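2025-02-11
By Gion Kuster

4. Running the sim episodes (bedroom nightstand task)

Read section 3 first if the scene pack isn't installed. Mirkon won't start without it and the error message is no help.

What we are testing: does randomizing wall and floor textures during training help the policy when the clutter changes too? Earlier runs used plain gray walls. Looked great on paper, fell over with anything busy behind the nightstand. So now - busy patterns, on purpose.

4.1 Before you start

1. Close any old Mirkon session. Two at once will fight over the same log folder.
2. Load the config "nightstand_b". Not "nightstand_a", that one has the old drawer friction.
3. Set the episode count to 1000. Shorter runs are fine for a smoke test but don't report them.
4. Pick the texture set. Use "tile_hex" for the first pass, then "mixed".
5. Check the head view before you press Run. You want the nightstand ahead, with the plant and the small items on top, and both grippers in view.
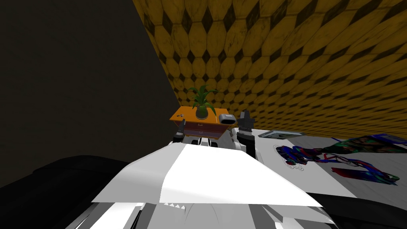
6. Write down the seed. Liesl Kälin has the seed sheet, ask her for edit rights.
7. Press Run. First episode loads slow, wait for it.

Note: if the head camera comes up tilted wrong, reset the neck joint and reload the scene. Don't drag the view by hand. The policy gets the dragged view too and your numbers are garbage.

CAUTION: never change the texture set mid-run. The logger keeps the old name. We lost a full week of July results this way.

4.2 During the run

1. Leave the contact overlay off. It eats frames.
2. Watch the first few episodes yourself. Look for an arm going through the furniture, or the plant pot jumping when nothing touches it. Either one, stop and reload.
3. After 200 episodes the script saves a checkpoint. Confirm the file is there, size not zero.
4. If the sim stalls, hit Resume once. Stalls again - stop, note the episode number, restart from the last checkpoint with the same seed.

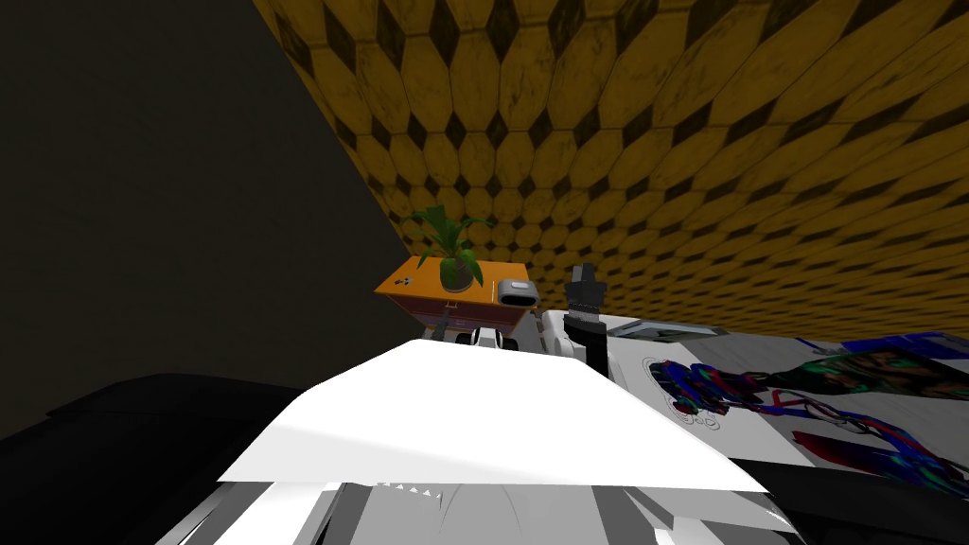 5. When the run ends, export with "full" ticked. The short export drops the gripper joint angles and the Zendavis plots need them.

Note: runs that stop early still count toward your quota on the Gronness cluster. Delete what you wont use.

4.3 Reading the result

Success = target item held clear of the nightstand top, everything else still on it. A nudged plant is ok. A fallen plant is a fail, even if the grasp was good.

What we got, same 1000 test episodes for both policies, tile_hex walls:

Plain-wall training: 529 successes
Randomized training: 974 successes

Big gap. Don't read too much into it yet, its one task and one robot model. Most of the plain-wall failures were the arm reaching short, which fits the idea that depth guesses go bad on repeating patterns. We haven't proved that. The Ó Ceallaigh ablation (texture only, clutter fixed) is next and should tell us more.

CAUTION: these are sim numbers. Do not put them in the same table as hardware numbers, not even with a footnote.

4.4 If your numbers look off

- Success very low from the first episode: wrong config, see 4.1 step 2.
- Success fine, then drops after a restart: the seed wasn't carried over.
- Every episode the same length: timeout set too short, raise it and rerun teh lot.
- Anything else: send Liesl the full export plus the seed. Screenshots alone aren't enough.

Related
3. Installing the scene pack
5. Texture sets and how to add one
6. Plotting with Zendavis
Known issues: neck joint reset
Cluster quota and cleanup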